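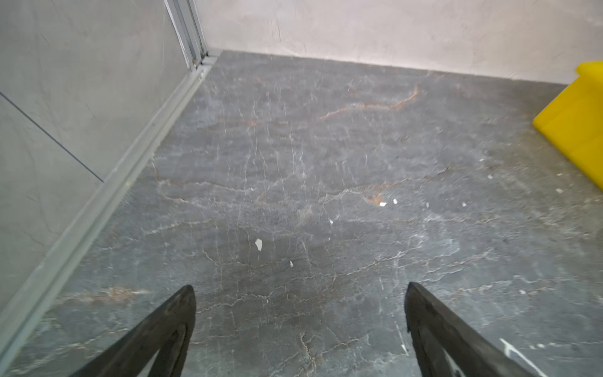
What does a beginner in the Skendano robot club learn first?

Patience, mostly, and then how to bring the two fingers of a gripper down to the right height before trying to pick anything up.

Clubs > Technology > Skendano Robot Club > Interviews

The club leader said this to me over a very large mug of tea, and then laughed, because it was the third time that afternoon she had told somebody to slow down. I had come to Skendano to ask about the club's entry for the Okoro Cup, a sorting contest for school teams, and I ended up staying a good deal longer than I had meant to. It is that sort of place.

"We started in April with hardly anything written down," she told me. "I had a plan for six sessions, and we spent four of them on opening and closing the gripper! But they loved it, so I let them carry on."

The contest gives each team 60 small parts to sort and a fixed time to do it in. A perfect round is worth 80 points, and the club's best practice round so far stands at 70, a number the members mentioned to me one after another as though I might not have heard. Points come off for anything dropped, and a few more for anything put down in the wrong place.

One of the younger members, who is twelve and looks after the practice log, was very firm about how the work is shared out. "You do the arm or you do the notes, you don't do both," he said. "If you do both you forget what you changed, and then it goes wrong and you can't put it back." He has filled two exercise books and is well into a third (his handwriting, he admits, is better at the front of each one).

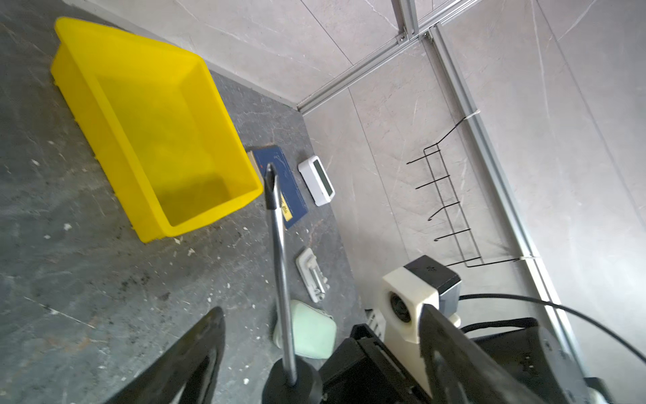 The older pupils spend more of their time on the approach, the last short stretch of movement before the fingers close. "Everyone wants to do the grabbing," said a girl of fifteen who joined with her cousin. "I like the bit just before. If you come in at a bad angle you knock the thing over, and then you've got to go and find it." She has been trying a slower approach from the side, and keeps a list of the angles she has given up on.

Money is always a worry, of course. The club raised 3,385 pounds through a sponsored walk and a small grant from Nenine, the tool shop on the high street, and most of it has gone on parts and the entry fee. The leader would dearly like a second arm, so that the beginners needn't wait so long for their turn, but she isn't holding her breath.

I asked whether they expected to beat Bronano, the neighbouring town, who won last year. There was a good deal of shuffling and grinning. "We'd like to," the leader said at last. "I'd be happy with a clean round and everybody still friends on the coach home." The boy with the exercise books said he would rather win, and went back to his page.

Contact the club | Copyright Skendano Robot Club | Back to top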